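Open Saturday at the Budero works

The Budero building is at the far end of Aitken, past the bus yard, and the sign on the gate still has the name of the flooring company that was there before. I drove up on Saturday with Abundio Tlapale, who teaches sewing at the adult school and had heard there would be a talk on cloth and folding. The doors opened at 10. We got there a little after that and found the parking lot already full, so we left the car on the street.

Budero makes cleaning cloths and plain household linens. Most of what it sells goes to hotels and small restaurants under the name Tunine. There is a second line, Dokeo, for people who buy at the store, and as far as I could see the difference is mostly in the hem and the packaging. The visit cost nothing. You sign your name at a desk, get a paper badge, and wait for the next group. Our badge numbers were 583 and 584, which a woman at the desk told us carry on from last year's visit.

Cameron Kerslake took our group. He has worked in the cutting room and in packing, and now looks after what they call the folding room. He walked fast and talked over his shoulder, so people at the back missed things. I stayed near the front after the first stop.

The cutting room came first. Cloth comes in on rolls and is laid out in layers on a long table, then cut to size. The offcuts go in bins by color. Abundio asked if schools could have the offcuts and was told to write to the office. It was noisy in there and we did not stay long.

The hemming room was quieter than I expected. The machines were turned off for the visit except for one, where we watched a woman run a stack of cloths through, turning each one at the corners without lifting the needle. Abundio stood there for several minutes and had to be called to keep up.

The folding room is at the back of the building. The floor is white tile, and there are black cables running over a good part of it, so we were asked to stay behind a line of tape. The work is done on a plain dark green square, and a tan cloth shows up well on it.

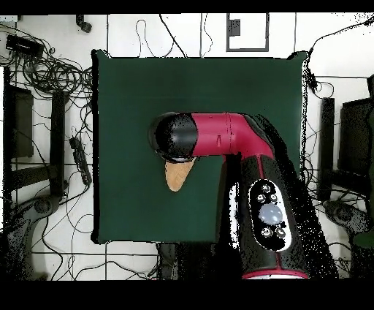
Tan on dark green, folding room.

Kerslake spoke here for 35 minutes, which was longer than the other stops put together. His subject was what a piece of cloth does between one neat state and the next. A hotel housekeeper or a kitchen hand picks up a cloth by whatever part is closest. The maker wants to know if it will open with a shake or stay in a lump, and if a fold made at the factory will still hold after the box has been carried around.

He passed out sample cloths so that we could try it ourselves. The first thing he had us do was fold one corner to corner and press the crease with a thumb. Then we were to pick it up by one point, drop it, and try to get it flat again using one hand. Most of us could not do it well. The lighter cloths slid around and the heavier ones kept the crease and folded back on themselves. Abundio did better than the rest of us by finding a corner first and ignoring the middle, and he said that is how he teaches people to handle lining fabric.

There was a good question from a man who runs a diner. He wanted to know why his cloths never stack straight after washing. Kerslake said the hems shrink more than the body of the cloth, and the corners start to pull up – his advice was to tug each one along the two long sides before folding. He showed this on one of the samples and it did lie flatter.

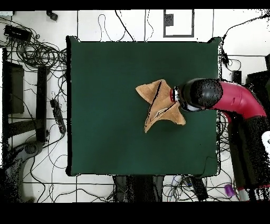 Bunched cloth with its corners pointing out, same room.

I liked this part best. On my own I would have walked past a bunched cloth without a thought, but after half an hour of hearing about creases I was looking for the four corners and which way the fold ran.

Packing was the last stop. The cloths are banded, boxed, and labeled, and the boxes go out from a dock at the side. We were each given 2 cloths to take home, one Tunine and one Dokeo. There was coffee in the break room and a table of seconds for sale, cash only. Abundio bought a stack of napkins for his class. I bought dish towels with a crooked stripe.

A few notes for anyone going next year. Come early or plan to park on the street. Wear closed shoes, as they will not let you into the cutting room in sandals. The folding room has no chairs. The last group goes in at 2, and the seconds table was close to bare by the time we left.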